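Workshop notebook - April 1, 2019

Spent most of today on the stage monitors for the June festival, so this is mainly so Comfort and I don't have to work it all out again. We have three wedges out of the Trisside lot, and one of them (the one with tape on the handle) buzzes at anything above talking level. I swapped the cable first, then the amp channel, and the buzz followed the wedge both times. Opened it up and found a loose screw on the crossover board! Tightened it, put a dab of glue on it, ran a bass track through it for 30 minutes and it stayed quiet. I'd still put it at the drummer's end, just in case. 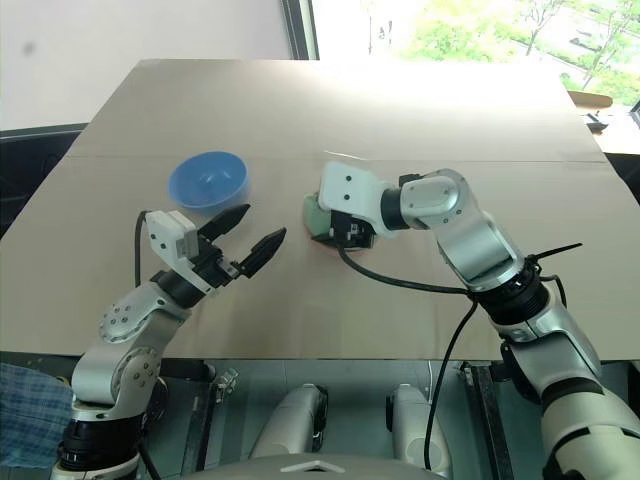 Blue bowl on the cardboard.

Next up, the stage box. Adwoa labeled the inputs last year but the tape has gone gummy and 10 and 11 look the same from any distance. I've redone those two in white paint pen and will do the rest when the pen stops blotting. Channel 3 is still dead - I checked the solder on the socket side and it looks fine to me, so my money is on the multicore. Cecilia has the good cable tester over at Essien, I'll ask her to bring it next time.

Sign-up sheet for the open stage: Gifty wants changeovers down to around 10 minutes, and I think we can do it if the drum kit stays put and everybody plugs into the same box. Bands will grumble about the kit. They always do, and then they play on it and it's fine. 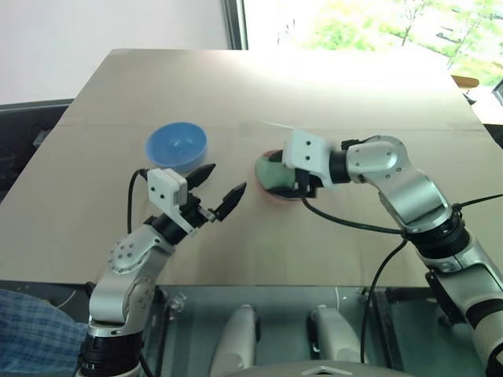
I also tried the two Urkedov vocal mics against our old ones, and I like them a lot (much less boxy, and they don't howl when you cup them), but the clips are too wide for our stands. Need to find adapters or borrow clips from Ohemaa.

Still to do:
- multicore, channel 3
- mic clips
- ask the Firker people if their van has a ramp
- find the missing DI box, last seen under the stairs

3 comments | 11 shares

Back to top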